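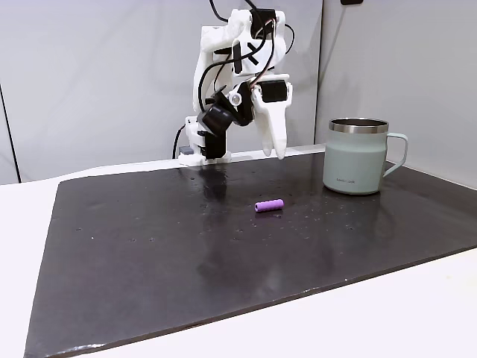
Home Bench notes Builds Repairs Parts bin Contact

July, bench notes, after lunch

Tunent delay pedal, third try at the clock noise. The Linau forum thread swears the whine goes away if you swap the stock regulator for a quieter one. I did the swap. The whine is still there. It moved up a little in pitch, maybe, and I wouldn't bet money on the maybe.

Setup: bench supply, no guitar, input shorted, delay knob full up, mix at noon, repeats off. Output into the small amp and into the scope. Noise at the output with the old regulator was 44 mV peak to peak. Forgot to write down the amp volume that first time, so the "sounds quieter" note from the last entry should be ignored. With the new part it reads the same within what I can read off that screen.

Longest delay measured 721 ms. The Tunent sheet says 800. I don't mind the missing time much, but it makes me wonder what else on that sheet was rounded up. Feedback trimmer was already near the end of its travel as delivered. Left it alone.

Things tried, in order:
- bigger cap on the clock chip supply: no change
- shielded wire from the board to the output jack: no change on the scope, one person in the shop says it's better, I say that person watched me install it
- moved the ground from the jack to the board: worse, put it back
- lid on, lid off: lid on helps more than everything else put together

The lid result bothers me. If the whine is getting in through the air, then the regulator was never the problem and the thread is three pages of people hearing what they paid for. Next step is to run it from a battery with the lid on and the lights over the bench switched off. Should have started there.

Also opened the Dundorden fuzz that came back. Complaint was "lost its low end after the mod." The Grgić mod calls for a 126k resistor in the bias spot, which isn't a standard value, and whoever did it used two in series with cold joints on both. Reflowed them. Low end sounds normal to me, but I haven't tried it against a stock one, so don't tell the customer it's fixed yet. Input cap also looks small for this circuit. Check against the drawing before ordering anything.

Out of 9 V battery snaps.

We use cookies to remember your settings. Accept Decline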